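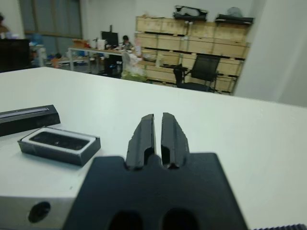

White tabletop, two black rectangular things on the left side

Benby Home Forum > Desks and Tables > White tops, worth it or no?

deskhopper
June 15, 2025
ok so need a table for the spare room, work during the day, puzzles and bills at night. Really want a white top. Wife says it'll look filthy by September. Looking at the Travetura, 438 for the big one, and the Nasov, 454 but thicker legs. Anybody living with white for more than a year?

mopsy_k
Had a Nasov in white six years. Coffee rings wipe off if you get them same day. Pen doesn't. Ballpoint is forever, ask my kid's math homework

Chevy_not_chevalier
Disagree w/ mopsy, rubbing alcohol takes ballpoint right off. Did it last week. Small dab, paper towel, gone

mopsy_k
Took the shine off mine. Dull spot the size of a quarter. So no thanks

Chevy_not_chevalier
you scrubbed too hard then

tallgrass30
What I'd worry about is glare. White top under a window and I had a headache by lunch, every day. Moved the table to the other wall and was fine. Which way does the room face?

deskhopper
South. ugh

tallgrass30
Then get blinds or get oak. Seriously

lintroller
Blinds, sure, but a cheap desk mat fixes most of it. Mine's gray felt, 30 bucks, covers the part you look at all day. Crumbs get in the felt tho

bolt_and_dowel
Nobody's mentioned edges. Tops hold up fine, its the edge strip that goes yellow first. Had a Chevalier and the front edge where my arms rest was tan in two summers. Top still looked new. Check how the edge is done before you pay for anything

deskhopper
good call, didnt think of that. Travetura page just says "finished edge" - whatever that means

bolt_and_dowel
Means email them and ask

mopsy_k
Still say go white. Puzzles look great on it, you can see every peice. Just keep the pens in another room

Chevy_not_chevalier
or buy alcohol

deskhopper
lol ok. Emailing Travetura about the edge tonight, will post what they say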